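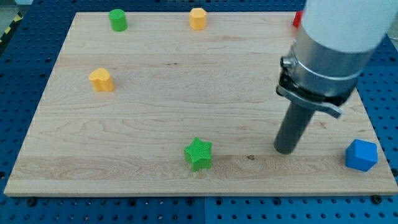
A reader of the workshop page writes that a two-jaw gripper is the only sensible thing to buy first, and that a single rod is good for nothing but poking. I'd disagree.

## Trying a rod before jaws

- Bolt the board down. Any creep spoils a comparison.
- Use blocks of different shapes. A star turns when pushed off-centre – a cylinder may tip.
- Start with the tip just clear of the wood and lower it in small steps.
- Run the same 12 pushes with each tool, then swap. Our Kestach rod managed seven clean ones, the Terkero jaws nearly all.
- Leave the controller speed alone between tools.
- Keep a block behind the arm in one run, to test the camera.

Jaws won on lifting. For sliding things into line I still fit the rod.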